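Thenmozhi Thevar does not trust reissues. She has sung mezzo roles at Clavarside for 14 seasons, mostly mothers, nurses and the odd witch, and she has heard every voice of the past described as the last of its kind. When Flenimia announced a ten-disc box of "lost" contraltos, she bought it, played it twice and rang me to complain.

"They've scrubbed it," she said. "You can hear the words, fine. But the breath has gone, and the breath is what I wanted."

We met in the canteen after a morning call for *Ziltar*, the one-act comedy she is learning for May. The part sits low and she is not convinced by it. The composer, she thinks, wanted a joke voice and wrote 615 bars of grunting to get one. I asked whether audiences might enjoy that.

"They'll laugh for a page. Then what? A low voice in a woman isn't funny by itself - somebody decided it was, and we've been stuck with it."

The box's booklet claims that the old singers had bigger chests of sound than anyone working now. Thevar asked how anyone could know. The microphones were poor, the rooms were small, and the surviving sides were often the ones a company thought would sell.

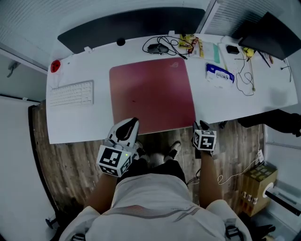 Ivar Haugland disagreed when I put this to him by telephone. He said that the best of the early sides needed no pleading, and that modern singers disliked them for an obvious reason. He has listened to the Panicker transfers of the same material and finds them rougher but more truthful, though he conceded that three of the sides run sharp.

Thevar laughed at "an obvious reason". She owns the Panicker set too.

"Sharp by nearly a semitone, one of them. So which voice is he praising? Slow it down and she's a different woman."

Her own recordings amount to one recital, pressed in a run of 256, and she says she can't listen to it. The songs were taken too quickly and the pianist was placed too close. Would she let Flenimia clean it up?

"No. Well, they'd have to ask first, and they'd have to pay me."

She had a costume fitting at two and left her soup.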